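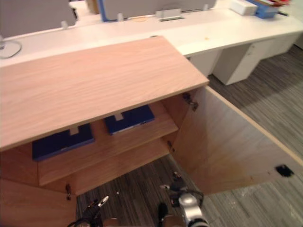 What do you do about a cabinet door that won't stay shut? Start with the hinges, and turn the screws a quarter turn at a time before you go out and buy anything.

Hi all,

That was more or less the advice I got from this list back in March, and I finally got to it last week. Two hinges per door on our low cabinet, the light oak-colored one we keep the binders in. The bottom hinge on the right door had worked itself loose, so the whole thing sagged a bit and kept swinging open into the room (my shin can tell you all about it). I tightened both sides while I was down there.

Now for the binders, and Sandra, this one's for you:

On September 18, 2023, Sandra Penrose wrote:
> Does anyone store binders flat? I have 11 of them from the
> Katona house papers and they won't stand up in my cabinet,
> the shelf is too high. Vilmos says flat ruins the rings.
> I'd have to move the shelf, and the pin holes only go down
> so far.

I keep mine flat and I've had no trouble with the rings, but I don't stack more than two deep! Past that you never pull out the bottom one again – you just start a new one, and that's how I ended up with three binders all marked "Water bill." Put the labels where you can read them with the doors open, and leave a little space at the front so you can get your fingers in.

If you do move the shelf, empty the cabinet first. I tried sliding mine out loaded and dumped about 600 pages of Rumis newsletters on the rug. Still sorting those – if anybody is missing the spring issue, I seem to have 8 copies and would be glad to mail a few.

Gergely, do you still have that short screwdriver? Mine barely fits under the top.

Zsófia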